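Home Contents Previous chapter Next chapter Glossary

Chapter 8
Small Ovens and Large Claims 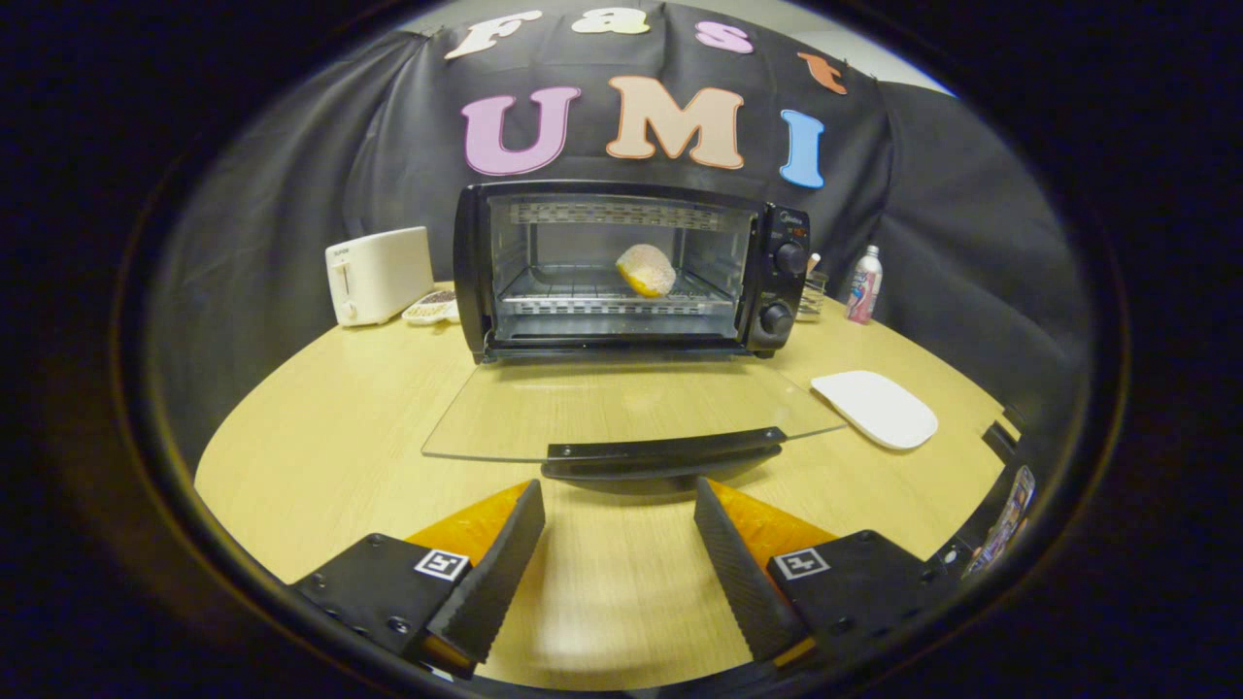
Most people who own a toaster oven were told it would save them time, money and counter space. This chapter asks how much of that holds up when the thing being heated is a single round of bread.

Start with space. A pop-up toaster takes two slices and a strip of counter. A toaster oven takes more, and it also needs clear room in front for the door to come down. Buyers measure the box and forget the door. When Ngọc Lâm surveyed 323 households in Grevton, almost a third had moved the oven at least once for that reason, and many had kept the old toaster beside it.

Then there is the dial. A knob marked in degrees suggests that the air inside will reach that number and stay there. We have our doubts. In a small cavity the bread sits close to the heat, and one side may brown well ahead of the other. Recipe writers answer this with "turn halfway through" - advice that quietly admits the problem.

Speed is the claim we trust least. Orhun Ertürk timed rolls in 2 ovens, a full-size one and a countertop one, and began his clock when the dial was turned. Makers' leaflets tend to begin theirs once the oven is hot. Readers should ask which clock is being used before they accept any figure, including ours.

None of this makes the small oven useless. It will warm a roll that no toaster slot can hold, and it won't heat the whole kitchen in May. Whether that is worth the counter is a question for section 8.2, where the Dallbridge kitchen trials are set out in full. Section 8.1 deals with bread itself: crust, crumb, and why a pale top tells you very little about the middle.

Before reading on, write down how long you think a cold roll takes to warm through. Keep the note. You will need it for the exercise on page 4 of the workbook.

Shares 4 Comments 2

This site uses cookies. Accept Manage settings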